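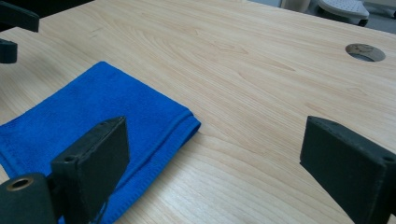 4.2 What audiences did with the interval

I'll admit I nearly left the interval out of this study. Miranda is a solo show about grief and bad jobs, Fomach toured it through regional halls for most of a year, and my plan was to write about the laughs. Then I read the 728 comment cards, and people kept bringing up the twenty minutes when nothing was on stage at all. They'd queued for tea, run into a cousin, and said things about the first half they wouldn't have said on the drive home (one card calls it "the bit where Mum talked").

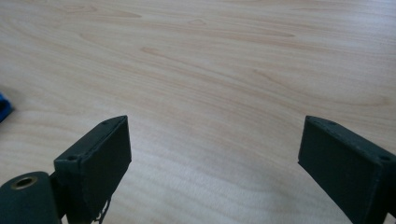 Figure 3. Tabletop with pale wood grain.

So I went back through my notes from the Nivcombe run, where the hall seats 300, and tried to sort the talk I'd overheard by how personal it got. It's a rough sort, and my colleague Ho-yin Kuo disagreed with me on plenty of it. We both agreed, though, that the strongest material came from people standing up. Once they were back in their seats the programme came out and the chat got polite again! 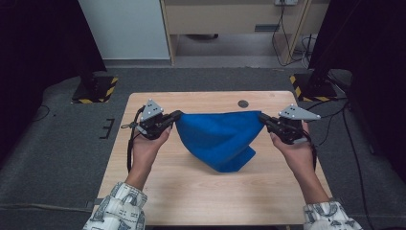

Solo shows have a shape problem that ensemble pieces can hide, and I think the interval is where you feel it. A performer working alone needs a strong opening and a strong close, and directors tend to rehearse those two ends hardest. What you get can be a lot like the blue cloth here, drawn fairly tight along the top between two held points while the rest of it sags down to the table. Audiences at Miranda seemed happy enough with the sag. Dustus, the shorter companion piece, ran straight through without a break, and its cards are mostly about the lighting and the colour of the set,
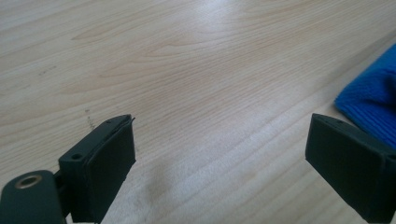 which tells me something about what a break lets people say, even if I can't prove it from cards alone. I'd love to see someone try Dustus with an interval dropped in halfway, ideally in a little 40-seat room where there's no foyer to hide in.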